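I've been racing karts at Zurnmont since March, and the one thing I kept putting off was a lap timer. The cheap ones lie and the good ones cost more than my tires. So when the Prallico came up on sale I finally caved, and I've now run it for five race nights (plus one very soggy practice).

First the good stuff. It clips to the steering wheel with a single thumb screw, the numbers are huge, and I can read it going down the back straight without taking my eyes off the guy in front for long. It picked up the timing strip at Prallgate on the very first lap! My old Howlader used to skip one lap in every heat, always the fast one, so this felt like luxury.

Battery life is fine. I charge it to full at lunch and it's still going when we load the trailer. Getting the laps onto a computer is where it gets fussy: the software wants a plain USB port, no hub, and it took me a whole evening in the garage to get my 357 laps moved over.

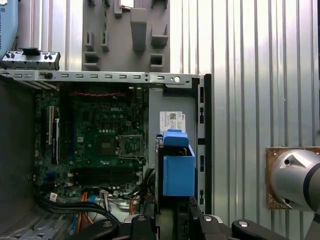 ## What bugs me

The beeper. It's either off or loud enough to annoy the next pit stall, and there's no middle setting. The memory tops out at 998 laps, then it starts writing over the old ones without a warning. And the mount slips a little on the rough side of Zurnmont, so I put a strip of grip tape under it.

Would I buy it again? Yep, at the $60 I paid. At full price I'd think it over for another season.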